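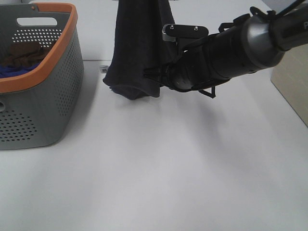 1/ Laundry sorting thread, as promised. A few people asked how we keep the folding table at Deltenley from turning into a pile, so I'm writing down what we do. Most of it is dull.

2/ First thing is the table. White top, no cloth on it, no pad. We had a quilted cover for a while and it collected lint faster than I could roll it off. On a bare white surface you see every thread and crumb, and you wipe it and move on.

3/ The basket goes on the left, on the table. It used to live on the floor. I have a bad back and I was bending down for every single towel, so up it went. It takes some space but I would make that trade again.

4/ Gray plastic, orange rim, small round holes in the sides. The holes matter more than I expected when I bought it. Our old one had solid walls and anything a little damp at the bottom got a smell by evening.

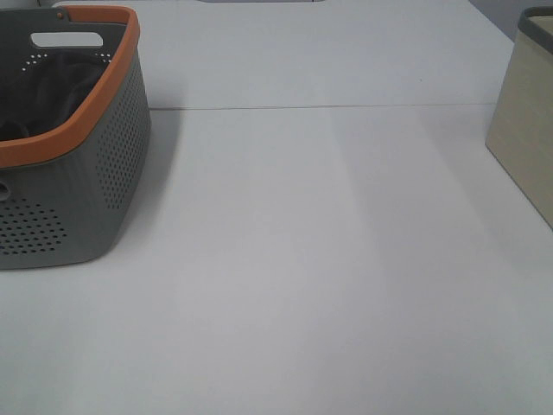 Draltness
Laundry lead, Grillow Wash and Fold

5/ Darks get their own trip to the table. I used to bring everything out at once and then pick the black things off the white things, with white fuzz on all of them. Now darks come out in the basket by themselves, get done, and leave before anything else comes over.

6/ Take one piece out at a time. Lift it high enough that it hangs straight, let the hem drop, then lay it down. If you drag it over the edge of the basket in a ball you have to untangle it flat on the table, and that takes twice as long. I timed it in March with 100 hand towels and quit arguing with people about it.

7/ Check pockets and hems while it's hanging. Dark fabric hides tissue very well until it's folded and stacked, and then you find it on everything underneath.

8/ The tabletop is two panels with a seam running across near the back. I use the seam as a guide. Top edge of the towel lined up along it, smooth down toward me, fold. It saves me from eyeballing a straight line all day. If your table has a seam, or a stripe, or anything else that runs straight, try it.

9/ Do wipe along the seam, though. Lint settles in there. An old toothbrush works, or the corner of a dry rag.

10/ On the right is the bin. People ask what goes in it. Singles, rags, and anything that needs a second wash. It is not for trash, and there's a separate can by the door for dryer lint. We had to say that more than once.

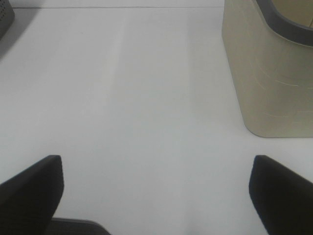

The tan bin with the dark rim, right side of the table. A few light scratches on it.

11/ Leave the middle clear between pieces. This is the rule I repeat most. Finished stacks go to the shelf, and the table is for the piece you're working on. As soon as one stack stays "just for a minute" there are four of them, and you're folding on a strip the width of your arm.

12/ Someone asked about stack height. We stop at 32 hand towels. Past that they lean, and the shelf at Park won't take more anyway.

13/ Order of work, if it helps: darks, then colors, then whites. Plenty of shops go the other way around. I like finishing on whites - by then the table has been wiped twice and my hands are clean.

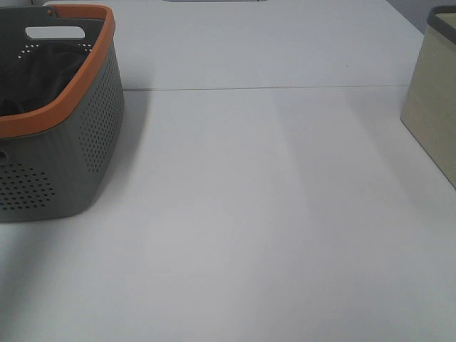
14/ Resetting the table. Basket back in the left corner, bin back on the right, wipe the top from the far panel toward you. I do it before every new load, and it takes less time than finding a missing sock later.

15/ What I would change: a second basket in another color, so darks and whites never share one. I've priced them. The cheap ones flex at the handle slots when they're full, so I'm waiting until I find something sturdier.

16/ Replying here to the question about wire baskets. They snag knits. We had two and gave both away.

17/ And yes, I do fold washcloths in thirds. Going to do bed sheets in a separate thread, fitted ones included. Send me your questions before then and I'll work them in.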